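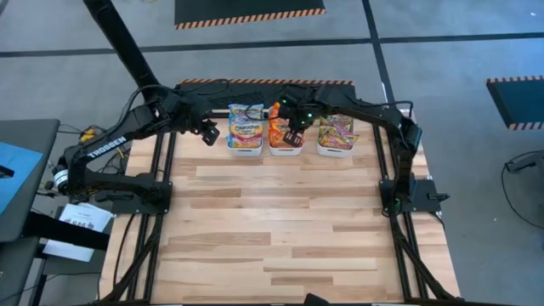 *Butcher-block top, black rails either side.*

**Ticket 925: height-adjustable lectern won't go down**

Pranonau room, Evo lectern with the Urico lift. Goes up on request. Going down is apparently beneath it.

- Power cycled. No change.
- Held the down button for 12 seconds, per the manual. It rose 2 inches.
- Swapped the handset with the spare. Same fault, nicer button. 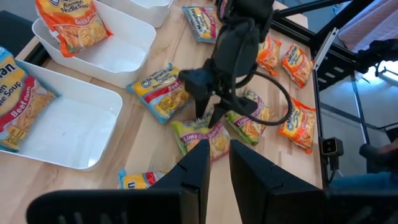 Bijan Nikzad then pulled the rack cube and found the Tóth control box showing code 6, "obstruction." The flip-up shelf bracket was resting on the sensor lead. Rerouted the lead, ran the reset, and it came down with a groan.

Tadhg Egan to order a longer lead. Leaving this open until it's fitted. Please keep the shelf folded.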